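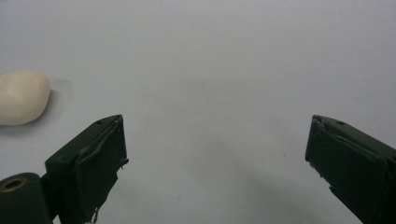
### 3.2 Work surface

Pale items on a pale surface are easy to overlook, and the Siltby layout was meant to keep that difficulty in. The full study covered 1,556 placements on 11 surfaces. We kept the tabletop plain, with no printed grid or place marks, so that an item had to be found by its outline and its shadow.

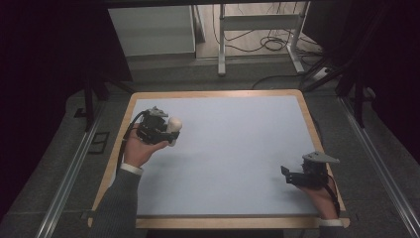 *Irfan Mughal and Mehwish Mughal*

**Figure 2.** Table with the pale board in place. A narrow border of the wood shows around it.

The table in Figure 2 stands on gray carpet. Its board covers nearly the whole top, and the white item being held over it is cylindrical with a rounded end. Items of this color were used in 400 placements – 200 near the middle of the board and 200 toward its edges. Placements on the wood border were scored separately and are reported in Section 4.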